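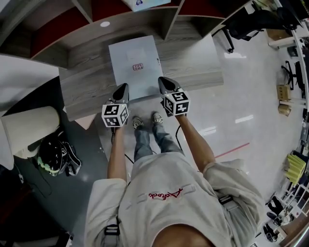

The desk, late in the proceedings. White sheet, red label, shelves still mostly behaving themselves.

Sunday, June 20, 2021

I have spent the better part of a fortnight on one desk. I mention this up front so that anyone who came for the sourdough can leave with dignity.

The desk came with the room. When I took over the front half of the old Simard showroom, the landlord walked me through what was staying and what was going, and I nodded at all of it, because I was looking at the windows. The desk was staying. So was the shelving it grows out of, which is bolted to the structure in a way that suggests the previous tenant had been robbed of a shelf once and had taken it hard. You can't move one without the other. I have tried, with my hip, several times, mostly by accident.

It's a decent enough piece of work. Light wood grain, a bit grey, a bit beige, the colour of a biscuit you'd eat if there weren't any others. The compartments have dark red backing, and I was all set to hate the red. I had a paint chip picked out (Fematow, a colour called Quiet Harbour) and a small brush. Then I put some grey file boxes in there and the red looked quite grand behind them, like the inside of a violin case, and I put the brush away. The paint is in the cupboard. It cost me enough that I'll be finding something to do with it.

There's a little round light set into the underside of the shelves. I like this light more than is reasonable. It points straight down at whatever you're meant to be doing and gives you the look of someone being questioned.

What I wanted was a desk with nothing living on it. I've had desks before. They all go the same way: one tray, then a cup for pens, then a second cup for the pens that don't work, then a plant that is either dead or thinking it over. By the end you're doing your paperwork on your knee. So the rule for this one is that paper comes out, gets dealt with, and goes back up into a compartment. One thing at a time in the middle and clear wood on either side.

The rule lasted until the folders.

I inherited the folders as well. The Simard people left two filing drawers of them, and the landlord said to keep or toss as I pleased, which is a cruel thing to say to a person like me. Invoices, mostly. Delivery slips. A whole run of correspondence with a firm called Calero about a shipment of stools that arrived without seats. I read that one straight through on the floor with a sandwich. Calero's position was that the seats had been ordered separately. Simard's position was that a stool has a seat. It goes on for 201 pages and there's no ending, or the ending is in a drawer somebody else got.

Abdelilah Amrani, who has the unit next door and strong opinions about paper, told me to scan the lot and recycle it. He's right. He scanned his own records over one long weekend, more than 2,000 sheets, and he says it changed his life, although I see him through the wall glass most days and it looks like the same life. I've compromised. Anything with a stamp on it gets looked at properly before it goes. Anything without a stamp goes in the blue bin unless it makes me laugh.

It's slower than it sounds. A stamp has faded, or it's been put on crooked, or somebody's leaned on it while it was wet. You end up with the thing flat on the desk, right under the little light, turning it a bit one way and a bit the other, trying to decide if that's a seven. Half the time I can't tell. I've started a pile for those, on the windowsill, where it doesn't count as being on the desk.

A word on the rest of the room, which has been getting away with things while my back was turned.

The floor is two floors. There's a dark grey mat by the desk and then, over to the right, a glossy white floor that shows every light in the ceiling and every footprint I've made since the lease began. I was told the gloss would "open up the space". What it's opened up is my relationship with the mop. The mat, on the other hand, has never asked me for anything. I'd carpet the car in it.

Seating remains unresolved. There's a big white curved number to the left of the desk with a cylindrical cushion next to it, and the cushion is no good for your back or your head or your feet. I've tried it in all the obvious places. It rolls. It's also white, in a room where people drink coffee, so I give it until July. I did order a proper task chair from Jolis, in charcoal, with arms, and was quoted a delivery window so wide I could have grown the chair. It hasn't come. I've been working standing up, which people pay extra for.

And there's the floor under and around all that, where bags go to lie down. I put in hooks. Good ones, four of them, right by the door at a height anyone can reach. I came in the next morning and hung up my jacket to set the tone. You can guess how the hooks are getting on. They're holding up one jacket.

Then the top of the shelves, which I'd sworn would stay bare. The trouble with a flat surface above eye level is that it isn't storage and it isn't rubbish, so whatever you put there stops existing. There's a white box up there with a blue emblem on it that I've now walked past so many times I'd notice it only if it left. I've told myself the top gets done after the drawers. I've told myself a few things like that.

Money, for those who like to know. The whole business has run to 2,230 dollars so far, and most of that is the chair I don't have. The rest is file boxes, hooks, a mop, a second mop and the paint. The desk was free. I keep coming back to that when I'm annoyed with it. It has one drawer that sticks in humid weather and a faint ring near the back that I've sanded and oiled and apologised to, and it was free.

I'm about two-thirds through the first drawer. The Calero file I'm keeping, stamped or not. If anyone reading this worked for either outfit and knows what became of the seats, the comments are open. I'd also take a cheap blue bin, since mine's full and pickup isn't till Thursday.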